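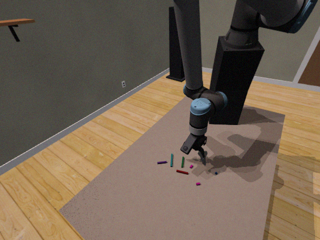

One of the exam centers wrote to us in the first week that the new mark sheets were easier to check than the old ones, but that the scanning line was too slow for a full hall. We start this report with that remark, for it decided much of our work in the period.

Progress report to the Kostell Fund
Entrance examination renewal, Ditevach district
Reporting date: 23 March 2021

1. Work done in the period

The trial sitting of the entrance examination was held in all the centers named in our plan, with the exception of Beltden, where the hall was not available. The candidates of Beltden were moved to Chiu and received a travel payment from the reserve. In total 3,167 candidates registered and 1,130 of them took the optional second paper.

The provisional answer key was put on the website two days after the sitting. Candidates could send objections during one week. We received 200 objections, and many of them concerned the same two questions in the mathematics part. The subject panel accepted the objection to one question, and full marks for it were given to every candidate. For the other question the key stays as it was published, and a short explanation was added to the page.
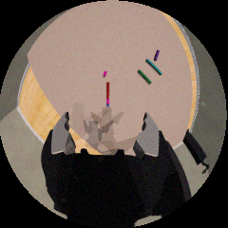
2. Delays and changes

The scanning of the mark sheets took longer than planned. The second scanner came late from the supplier, and for this reason the results were sent to the schools nine days after the promised date. We informed the schools by letter and also on the website.

The question bank is also behind the plan. We have 45 new questions in physics which are written but not yet reviewed. The reviewers are teachers, and they could not give us enough hours during the term. We ask the Fund to permit that the review budget is moved to the next period without change of the amount.

3. Comments from the schools

After the results we asked the schools for their opinion by a short form. Most answers were about the time given for the second paper and about the admit cards, which some candidates could not print at home.
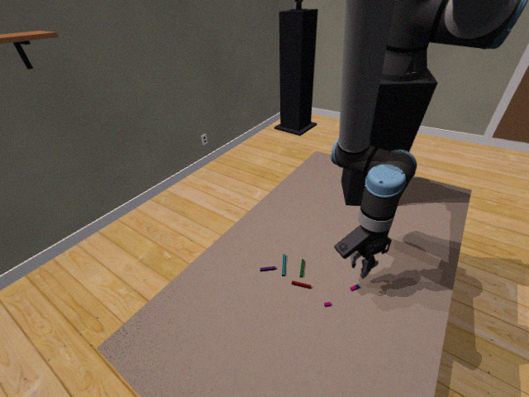
Chiu answered that the candidates should have fifteen minutes more for the second paper, and that the instructions on the first page should be shorter. We agree with the second point and have already changed the text. The first point must be discussed with the subject panel.

4. Next steps

The physics questions will be reviewed before the end of May. The admit cards will be sent also by post to candidates who ask for it at registration. The financial statement for the period is attached separately, with the receipts for the Chiu travel payments.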